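Virex Home Dehumidifier: Nine Weeks in a Damp Basement

I bought the Virex in November, two days after the creek behind our street decided it would rather be in my basement.
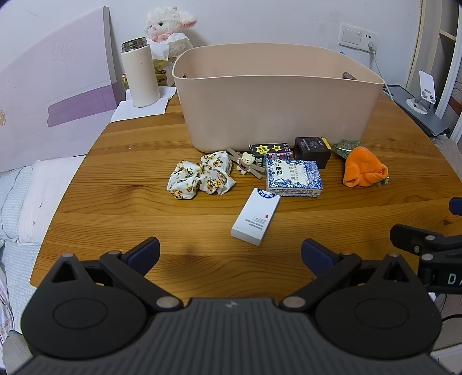 The cleanup crew had taken their big rental machines home by then, along with a check for $3,263, and left me with a moisture meter reading I didn't like and a smell I liked less. They said to keep a dehumidifier going until the studs dried out. They did not say which one, so I stood in the store and picked the one with the hose fitting.

The good part first. It pulls a lot of water. For the first week I emptied the bucket before work, after work, and once at 2 a.m. when the full-bucket alarm went off. The alarm is three beeps, a pause, and then three more beeps until you get up. You can't turn it down. I have taped over the speaker, which helps a little.

After that I ran the hose to the floor drain and should have done it on day one. The fitting takes an ordinary garden hose, but the threads are plastic and shallow and it's easy to cross them. I got it on the fourth try. My neighbor Jarrah Sheehan has the Clekport, which costs more and has a built-in pump, so hers can drain up into a sink. Mine needs gravity. If your floor drain is uphill from everything, as floor drains somehow are, buy the Clekport.

The humidity readout is optimistic. It said 41 percent while a cheap gauge on the shelf next to it said 50. I went with the gauge, set the Virex to its lowest number, and ignored the little green leaf that lights up to congratulate you.

Noise: like a window fan with a grudge. You'll hear it through the floor, though by week three I only noticed when it stopped.

The filter slides out the back and rinses clean in the sink. The wheels are fine on concrete and useless on carpet — not that I have carpet down there anymore.

The studs passed at week nine. I'd buy it again, at 30 dollars less.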